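Household Management, Unit 4: Storing and reusing containers at home
Handout for the evening group, Maltgate Centre
Tutor: Begoña Carretero

Read this before the session and bring a pen. We will use the table on the back page, so please don't leave it at home again.

Most homes keep far more containers than they use. Clear plastic ones pile up by the sink, and plant pots end up wherever there is a bit of room.
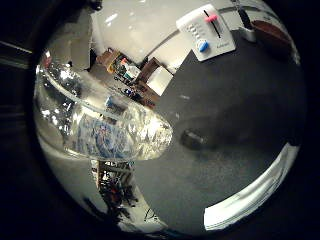
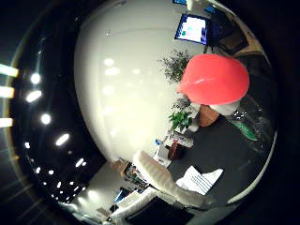 4.1 Sorting
Begin with one cupboard. Take everything out and match lids to bases. Anything without a partner goes in a separate bag. Leave the bag for a month before you decide, as lids have a way of turning up in the dishwasher or at a relative's house.

4.2 Food or not food
Once a tub has held paint, glue, weedkiller or cleaning fluid, it must never go back to holding food. Write NOT FOOD on the side in permanent marker. Do not write it on the lid - lids get swapped.

4.3 Measuring what you have
Fill the container with water to the level you would normally use and pour it into a jug. Rocío Zabala did this with her own kitchen for last year's group. Her largest tub held 2000 ml to the brim, but she never filled it past 1157 ml. She now keeps rice in a smaller one and has the shelf back.

4.4 Containers for plants
A pot needs a hole in the base. If you are reusing a food tub, make several small holes and stand it on a saucer. Seedlings do well in shallow tubs, but tomatoes and most herbs want more depth. Wash old pots in hot soapy water before you replant, and let them dry fully.

4.5 Labels
Soak in warm water for an hour, then rub with cooking oil. Old paper labels come off easily. Plastic film ones usually need a second go.

Homework
List every container in one cupboard, with its size and last use. Stop at 50 if you get that far. Hand in by the end of the December session, or leave it at the Farnine Road desk before 6 pm.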